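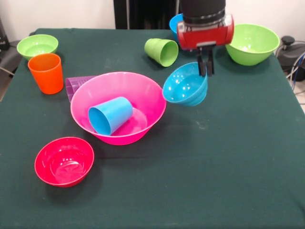

Bowls and cups in bright plastic, with a light blue cup resting in the large pink bowl.

2 min read

PLERETBRIDGE, November 2025 — Drikach has opened a plastics sorting line at its Pleretbridge site, built to handle rigid household items that curbside programs often reject. The line processes 433 pounds of material per hour and separates it by resin type before grinding.

Stomance supplied the optical sorters and the wash unit. Bajpai will buy the finished flake under a supply agreement signed in May. The building covers 2,000 square feet, and 169 households took part in the collection trial. Items must be rinsed and free of metal parts. Film, foam and bags are not accepted.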